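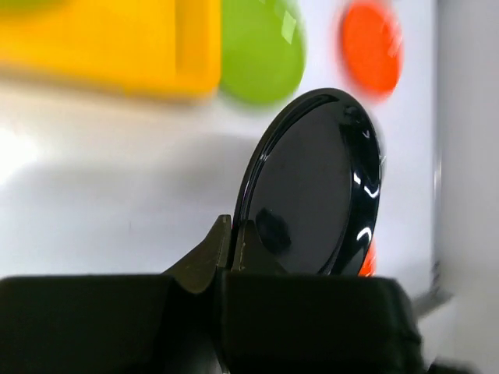
Search this blog Search

Open day at Jetell, Vondale

214 shares

So I finally got to the Jetell open day, after missing it two years running (once with the flu, once because I wrote it on the wrong page of the calendar). It's a small place out on the edge of Vondale, behind the tile warehouse, and they make lids. Jar lids, canister lids, tins with lids, little caps for perfume bottles. My sister asked how anybody could spend a whole March morning looking at lids and I told her she was welcome to stay in the car with the crossword. She came in, and she bought more than I did!

They let us in at nine through the loading dock, gave everyone a hairnet and a visitor sticker, and split us into two groups. We got Ragnvald Tveit, who runs the finishing room and has been there 27 years. He doesn't do a speech. He just starts walking and talking and you scurry along trying to hear him over the extractor fans. I ended up right at the back with a dad and two very bored kids for the first stretch, so if I've got any of the moulding part muddled, that's why.

The moulding hall was hot and smelled a bit like a new shower curtain. I'd pictured something huge, but it's a bit bigger than our curling club and a lot tidier. There were trays of plain grey blanks stacked on trolleys, and I have to say they looked like nothing much at all, the sort of thing you'd find at the bottom of a junk drawer. On a good day they turn out 2000 of them. Each tray has a paper card tucked in the side with the colour it's going to be, written in grease pencil, and I was pleased to see that in among all the screens.

Then the finishing room, which was the whole reason I wanted to come. They do a matte white, a soft green, a sort of mustard that I could have lived without, and the gloss black. The black is the one people drive out for. It goes on in thin coats with a rest in between, and by the last coat you get that deep, piano-lid shine where the ceiling lights sit in the rim as little white squiggles. The raised edge picks up far more light than the flat part does, so one piece can look nearly charcoal across the middle and like wet ink around the outside. Ragnvald had us stand at the inspection bench and tip one back and forth under the lamp, looking for dust. I thought mine was perfect. He took it out of my hand, turned it maybe a quarter of the way round, and showed me a speck the size of a pinhead. Into the seconds bin it went. I felt quite bad for it.

Gloss black is murder for fingerprints, by the way. They all wear cotton gloves in there and so did we, and somebody in our group still managed a thumbprint (the younger of the bored kids, who wasn't bored any more by this point). What they use at home, I was told, is a barely damp microfibre cloth and then a dry one, and never paper towel, which leaves fine scratches that you'll see every single time the sun comes in. I've been using paper towel on everything for years. Oh well.

Packing is done at a long table by the window. Each piece goes into a tissue sleeve, face down, then into a divided carton. I could have watched that for an hour. The woman at the near end was folding the tissue without looking while she told us where to get a decent sandwich.

They also had a display of the Trovora canisters, the big pantry ones with the deep rims, and a shelf of older Dixit tins from before they changed the shape. I remember my aunt having the Dixit ones for tea and buttons! The old lids sit a bit lower and are harder to get your nails under, and I still like them better.

The shop is really a folding table by the exit, with the seconds in a crate underneath, so don't do what I did and stand politely waiting to be served. Get down on your knees and dig. I came away with four black lids that fit my flour jars, plus one in the mustard for my neighbour, who likes that kind of thing. My sister got a set of canisters and a bag of odd caps she says are for the garden. I haven't asked.

A few practical bits. Parking is on the gravel and gets muddy. It's free, but there's a cap of 200 visitors for the morning and they do stick to it, so book ahead through the office. Wear closed shoes, as they turned away a fellow in sandals. The washroom is back past the loading dock, on the left. Coffee was from an urn and pretty grim, but the date squares were homemade and I had two.

They said there'll be another one in the fall if they can get the new drying racks in by then, and I've put my name on the list.

418 views 9 comments Share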